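Lists > Floor Automation > Archive > Thread: Valve turning cell and the bench staff

From: Wendell Iwasaki
To: floor-automation list
Date: 8/14/22
Subject: Re: Valve turning cell and the bench staff

Soon-im Yeom wrote:

> We are in the same position you were in last year at Rokby. Management
> wants the valve and knob handling on the test benches moved to an arm,
> and the case they have put to us is all cycle time. There is very little
> in it on what the bench staff will be doing afterwards. Two questions.
> Did the training in simulation save you any floor time, and did the job
> grades change? Our people at Kakden have been told "no change to duties",
> and I find that hard to believe.

Taking the second question first, as it is the shorter. Yes, the grades changed, but not until April, and only after the staff side had asked twice in writing. "No change to duties" was said to us as well. It held for the period when the arm was being set up and a fitter still did every bench by hand. Once the cell ran unattended on the night shift it was no longer true, and the duty sheets were rewritten.

What went away was the turning itself. A fitter on the old layout made 120 lever movements in a shift, most of them a quarter turn, with a gauge reading between. What came in was checking. Someone has to look at each run the arm has marked as doubtful, decide whether the lever reached its stop, and either pass it or do it again by hand. Our people found this more tiring than the turning, mainly for the eyes and neck. We ended up with a limit of 40 minutes at the screen before a change of task. I would ask for that limit at the start. We had to argue for it with the rota already printed.

On simulation. The control software was trained on rendered scenes before it was let near a bench. The supplier, Janssen, ran 3830 simulated attempts for the first release, with the table surface, the lighting and the position of the parts varied from one to the next.

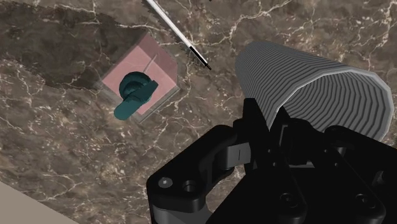

That saved floor time, but less than we were promised. The simulated attempts sorted out the approach angle and most of the collisions between the gripper and whatever else was lying nearby. They did little for grip force. A real lever has play in it and a bit of grease on it, and neither was modelled in the first release. We lost 556 bench hours to adjustment on the floor, and all of those hours came out of the fitters' time. They were booked as "support" and so did not show up in the project cost. If you are asked to comment on the business case, look for that line.

One thing we did get right, rather late. Two of the fitters were given access to the simulator and allowed to add scenes of their own. They put in the awkward cases they knew from the bench, for instance a lever left halfway, or a tube lying where the wrist needs to go. The number of doubtful runs fell after the next release. Janssen then asked for the same arrangement at their Sostusmont site. Both fitters are now on the technician grade, although the work had been going on for some months before that was agreed, and there was no back pay.

Points I would want in writing before you sign anything:

- who may stop the cell, and that stopping it is never counted against them
- how many hand-turned runs each fitter keeps per month, so that the skill is not lost
- who owns the scenes that staff add to the simulator
- what the screen images are used for, and how long they are kept

The third of these is still open with us. The last was settled quickly, once it was clear that the bench cameras could see hands.

I can send you the revised duty sheet with the names taken out. It is a scan and not a very good one. The annex on screen work is the part worth reading.

Wendell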